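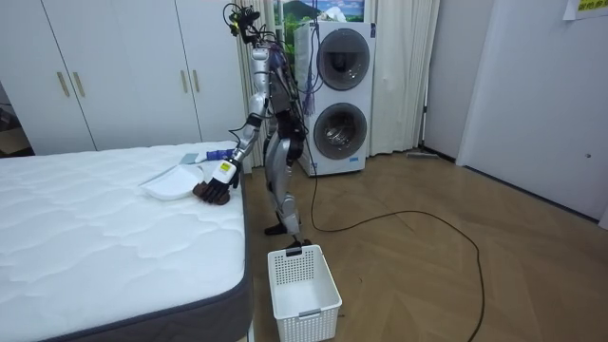

Balakrishnan Bhat wrote:

> I've read the old threads on squeaks and I'm more confused than when I started. Half of you say talcum powder, the other half say leave it alone. Our parquet is oak blocks laid in herringbone, glued down on something black, and a few of them near the bedroom door click when you step on them. Two have come right up in my hand. Do I glue them back with regular wood glue? And can I put wax on top of whatever finish is there now? I'd rather not sand the whole thing. The house is from before the war and the floor has clearly been sanded already, maybe more than once.

Hi Balakrishnan, and hi all,

Oh, please don't sand it! Or at least not yet. I get excited about these floors, so bear with me, but what you have is very fixable with a few evenings and a lot of kneeling.

First, the black stuff. In a house that age it's probably bitumen, and before you scrape or heat any of it you should send a bit off for testing. Some of the old black adhesives have asbestos in them. A lab will do it for not much money. Until you hear back, leave it where it is, don't sweep up crumbs of it dry, and keep the kids off that corner. If it comes back positive, skip the rest of my message and call someone licensed.

If it comes back clean, then on to the fun part. Regular white or yellow wood glue won't grab bitumen, and you'll have the same blocks in your hand again by spring. I used it on my very first floor and had to redo every one. What you want is a flexible parquet adhesive that says on the tub it's OK over old bitumen residue. Read the small print, they don't all say so. Scrape the back of the block (it doesn't have to be pretty), scrape the hole too, and dry-fit before you open the tub. Old blocks often won't go back in after the muck is off one side and not the other -- they sit proud or they rock.

Mark each block before you lift it. I use chalk, an arrow toward the window and a number. They look the same and they are NOT the same, every one has been worn by its neighbors for decades and it only sits right in its own spot.

Then weight. I use 4 paint cans full of sand on a scrap of board with baking paper under it, and I leave them overnight, longer if it's damp out. Ningsih Tarigan on this list swears by a stack of old encyclopedias and her floor is nicer than mine, so whatever's heavy.

Now for the clicking ones that haven't come up. Tap along the row with the handle of a screwdriver and listen. A stuck block goes "tock" and a loose one sounds hollow, like knocking on a cigar box. You'll probably find that the loose patch runs past the two you know about. If they're loose but sitting flat, talcum powder in the gaps really does quiet them, so the talc people are right. And the leave-it-alone people are right in winter, when the heating's on and everything has shrunk. Some of mine click from November and stop by May all on their own.

On wax over an unknown finish: find out what it is first. Put a drop of water somewhere hidden, behind a door or under where the wardrobe goes. If it beads and sits there, you may well have varnish, and wax on varnish just makes a skating rink that you can never recoat without stripping. If it darkens the wood after a few minutes, it's oil or very tired wax, and you can go ahead. Then scratch gently with a coin in the same spot. Wax rolls up in soft gray crumbs, varnish comes off as flakes or white dust.

I've been living on herringbone for almost 35 years now, first the apartment in Sinthorpe and then this house, and I've only had a sander in once. I regret it a little! The guy took off so much that the tongues were showing along the hallway. Everything since then has been hand scraping, oil, and patience. You can do one room at a time, or one corner, and it blends in after a season of people walking on it.

If you end up short of blocks, Grigore Sârbu posted a while ago about the salvage yard in Trornisstead. They sell by the crate and they'll let you dig through for a matching thickness. Take one of your own along and a caliper. Mine were 13 mm and I came home with a crate that was thicker, and spent a very long July planing the backs.

Write back with what the water drop does. And tell us what's going on in the corners by the door, I'd love to know if there's a border strip!

Akua Gyamfi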